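**Wurnix import stalls on burst folders (heron set)**

Status: open, workaround in place

Setup: Sestar body, Vogler 4 TB drive, Wurnix desktop. Card holds roughly 3,000 raw files from the Cernstead marsh blind, August.

Symptom: import stops at 91 percent. No error dialog. Log shows a read timeout on one burst folder with 185 frames of a heron taking off.

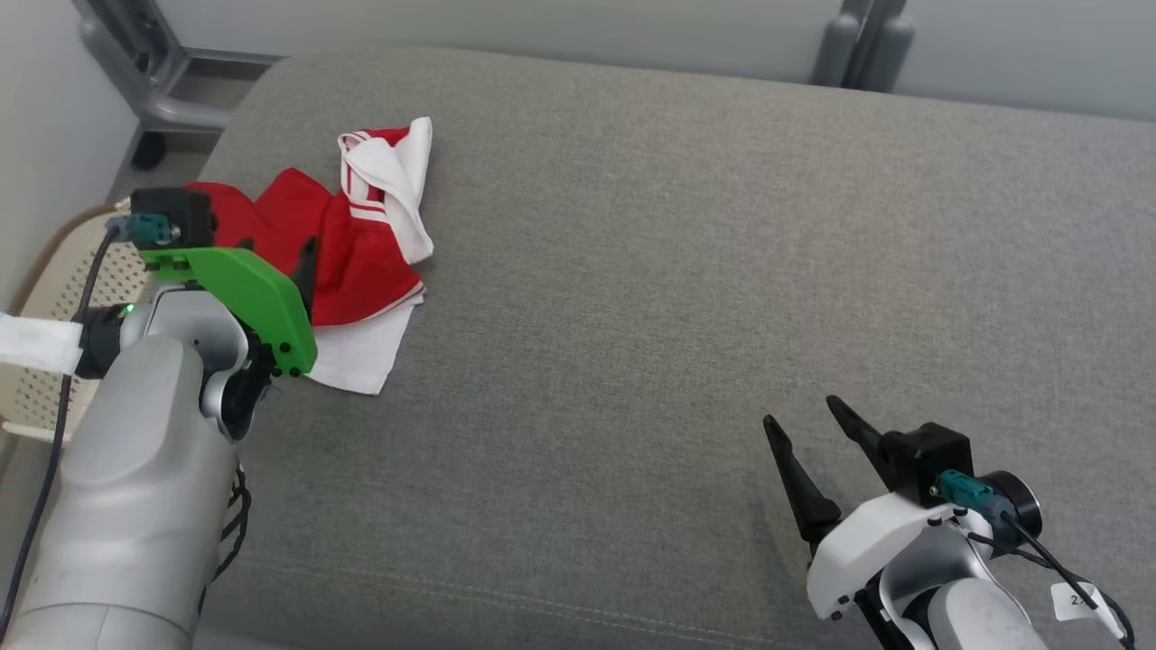 Tried first:

- Different card reader. Same stop point.
- Preview generation off. Same stop point.
- Copied the folder to the drive by hand, then imported from there. Completed.

Copied files open normally and the focus data is intact, so the card is probably fine. Suspect the duplicate check, which compares every frame in a burst against the whole catalog.

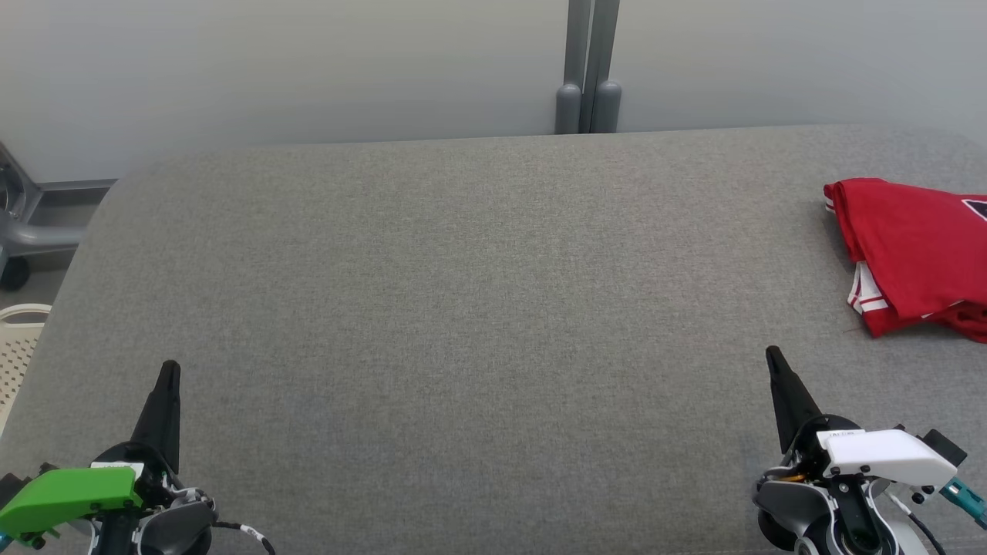 Set duplicate check to "file name only" and retried from the card. Import finished, but four egret frames were skipped as duplicates. The body had reset its file counter. Renamed those and added them manually.

Next: repeat with an empty catalog and attach both logs.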